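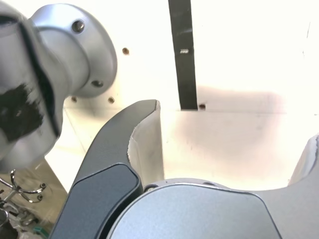 Week 6 handout: Cadet and youth service programs, and how to read their expansion plans

Instructor: Charmaine Visser
Reading for this week: Holloway, chapters 2 and 3; the Pleltuvbridge packet (photocopies, handed out last session)

1. What we mean by expansion

A state or district announces that its cadet program will expand. Before you repeat the word in a paper, ask what is growing. It could be enrollment, meaning names on a list. It could be units, meaning schools that have signed a form. It could be training hours, instructors, camps, or money. These move separately, and a press notice will usually pick whichever one went up.

The Pleltuvbridge packet is a good case. The district reported 2348 cadets enrolled at the end of the school year. Turn to the attendance sheets at the back and you find 1875 who came to at least one parade or class after January. The first number went into the speech. The second is on a page with no heading.

I don't say the district lied. Enrollment is a real figure and it was asked for by the office above. But if you are a parent or a school principal, you care about the second one.

2. The advisory meeting as a source

Most of what you will find in print about these programs comes out of meetings between uniformed officers and education officials. Read those reports slowly. Typical verbs are "stressed," "assured," "urged" and "appreciated." None of them commits anybody to anything. Mark every sentence that names an amount, a deadline and an office responsible. In the packet's four meeting reports I found one such sentence, and it concerned the repair of a drill ground.

Orest Bilyk's article defends these meetings. His view is that they keep two departments on speaking terms, and that the real decisions follow by letter. Fair enough, but then show us the letters. He cites two.

3. Who does the teaching

In the school wing, the daily work falls on a teacher who takes a short course and becomes the associate officer for that school. The allowance is small and often late. When the teacher transfers, the unit may stay on the books for a year or more with no one running it.

Pleltuvbridge lists 20 school units. Pao-chu Ho went through the staff rolls and could match a trained teacher to 16 of them. The other four are still counted in the district total. Keep this in mind when you get to the proposal for new units in remote blocks, which has a page and a half on uniforms and one line on instructors.

4. Claims about character

Discipline, unity, leadership. Every brochure has them. The evidence is thin, mainly because cadets choose to join and are often picked by teachers who already think well of them. If they later do better than classmates, what did the program add? Holloway compares cadets with students on a waiting list, a better design than most, and finds a modest gain in school attendance and nothing she can defend on grades. Her sample comes from one town. Don't stretch it.

There are also benefits nobody disputes, such as bonus marks for certificate holders in some college admissions. Those are a policy choice. They tell you why students sign up, and they make the enrollment figure even harder to read.

5. For discussion

Bring one page on the following. Pick a single promise from the packet and trace it as far forward as the documents allow. Say where the trail stops. If you think it was kept, say what paper shows it.

Duyên Chu has the extra copies of the packet. The annex on camp budgets is missing from some sets, so check yours before you leave the room.

Recent handouts
Week 5: Reading a state education budget
Week 4: School inspections and who sees the reports
Week 3: Teacher transfers in hill districts
Week 2: What an advisory committee can and can't do
Notes on citing press releases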